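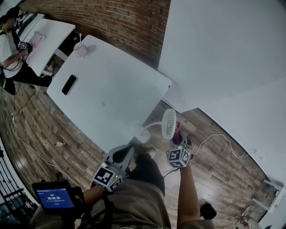

Figure 3. Demonstration work at the Pinolden site. A small desk fan is held in the right-hand gripper; a colleague works at a second table.

5. What changed for the people in the room

5.1 From the repair bench to the recording table

When we first visited Dallent, the firm still made most of its living by checking and repairing small household goods that shops had sent back, and the recording work was something a few people did in the afternoons when the benches were quiet. By September it had grown into a job of its own, with its own rota and its own grumbles. In the earlier sections we described the contract with Rullitz, which trains the robot arms that will one day take over part of the sorting line, and how the demonstrations are stored and graded. We now turn to the people who make them, and we hope the reader will forgive us for going slowly, as most of what we learned came out in small remarks made while somebody was untangling a cord.

We draw here on two rounds of interviews, on the session log the firm shared with us, which holds 716 entries for the period, and on a good many hours spent sitting on a stool and trying to stay out of the way. Everyone who spoke to us read the passages in which they appear and could ask for changes, and several of them did. Where a speaker preferred to go without a name, we have left it out.

A demonstrator works with a gripper in each hand and a timer in view, and does with those two grippers what a person would normally do with ten fingers. The things on the table and the floor are ordinary ones. This was a point the staff came back to again and again, often laughing as they said it: they had handled fans and cups and cloths for years without giving them a thought, and now they were being asked to think about little else. One former bench worker told us that she had started to watch her own hands at home, when she was putting away the dishes, and that her husband had asked her if she felt all right.

5.2 Slowing down, and being paid for it

On the repair benches, speed had always been the mark of a good worker. People knew who was quick and who was careful, and the quick ones got the better shifts. The recording table turned this around in a way that took some getting used to. A movement made too fast is of little use to the people at Rullitz, who want to see the approach, the grip and the release as separate, readable things. Of the 716 sessions in the log, 497 were accepted the first time they were handed in, and when we went through the notes on the rest we found that haste was the reason given more often than any other.

Yesenia Sánchez moved over from the benches early on and now leads the recording shift. She put it to us like this: "I was fast. That was my whole reputation here. Then my first week on the grippers I got note after note saying please slow down, please show the grip, and I took it very personally. I went home and complained to my sister about it. It took me a while to see they were asking for a different skill, and that I had it, I just had to find it again." She is now the one who writes those notes, and she told us that she tries to put in at least one thing that went well before she gets to the rest.

Several of the others described something similar. They had not lost their old skill, and many were glad to find that years of knowing how a thing comes apart, where its weight sits and which bit will snap off if you squeeze it were still worth something. A worker who knows that a light fan will swing if you pick it up low will take hold of it differently from one who does not, and that knowledge goes into the recording whether or not anyone writes it down.

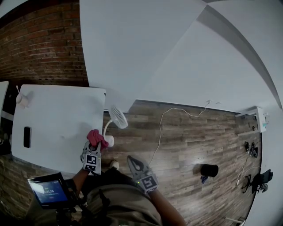
Soft things deserve a paragraph of their own, as nearly everyone brought them up. Cloth was the item people dreaded at first and then, in quite a few cases, came to enjoy. It never lies the same way twice, it slips, and two gripper fingers can only pinch it where a hand would gather it up. One man in the group had worked in a laundry before he came to Dallent, and he became, without anybody appointing him, the person you asked when a cloth would not behave. He showed newcomers how to let it hang for a moment before moving it, so that its own weight would pull the creases out. His trick later found its way into the written guide, in a sentence so short that he pretended to be insulted by it.

5.3 The room itself

We had expected to write mostly about skill and pay, and we were a little surprised at how much of our notebook was filled with the room. A recording space has to hold the things being recorded, the people and everything that needs a socket, and those three do not always want to be in the same spot. Cables were the most common complaint in both rounds of interviews. With a gripper in each hand and your eyes on the object, you have very little attention left for your feet, and the staff at Pinolden had worked out a habit of calling out when they were about to step back from a table. New people found this funny for a day or so and then did it themselves.

There was also a longer and more thoughtful argument about tidiness. Some of the staff felt that a proper workplace ought to have clear floors and bare tables, as the repair benches had always had at the end of a shift. Rullitz, for its part, had asked for rooms that looked used, on the grounds that the arms would have to cope with whatever people leave lying about. The people in between had to decide, many times a day, whether a given object was clutter or part of the job. Sánchez settled it in the end with a rule of her own, which was that anything on a table could stay there and anything a person might trip over should be moved between takes. She admits the rule is followed better in the mornings.

Tiredness came up too, though in a different form from what we had heard at the benches. There it was backs and eyes. With the grippers it was forearms and wrists, and a kind of dullness in the head that one worker compared to driving a long way on a straight road. Dallent answered this by swapping tasks during the shift and by letting people choose the order of their items, and of the two changes it was the second that people thanked the firm for. Being able to leave the cloth until after lunch, or to get it over with first, seems to have mattered a good deal more than we would have guessed.

5.4 Teaching the thing that may take the work

We asked everyone, as gently as we could, how it felt to spend the day producing lessons for machines meant to do part of what their colleagues do now. The answers were mixed and often changed within a single conversation. A few people were plainly uneasy, and one of them asked to go back to the benches, where he still works. Others said that the sorting line was the part of the job they liked least, and that they would wave it off gladly if the benches were kept. The firm has promised in writing that bench posts will not be cut while the contract runs. It has made no promise past that point, and people noticed.

What struck us most was how much the answers depended on whether a person had seen where the recordings go. Four of the staff were invited to watch a trial at Pisharody, the warehouse where the first arms are to be installed, and all of them came back with more to say than they had left with. They had seen an arm fumble a cup and had known at once what it was doing wrong, and on the way home they argued about which of their own takes might have taught it better. One of them has since asked to help write the task list, and the firm agreed to try this for the next batch.

The others have asked when their turn to visit will come, and at the time of writing no date has been set. We return to the question of who gets to see the results in Section 6, where we compare the demonstrators' accounts with those of the line managers.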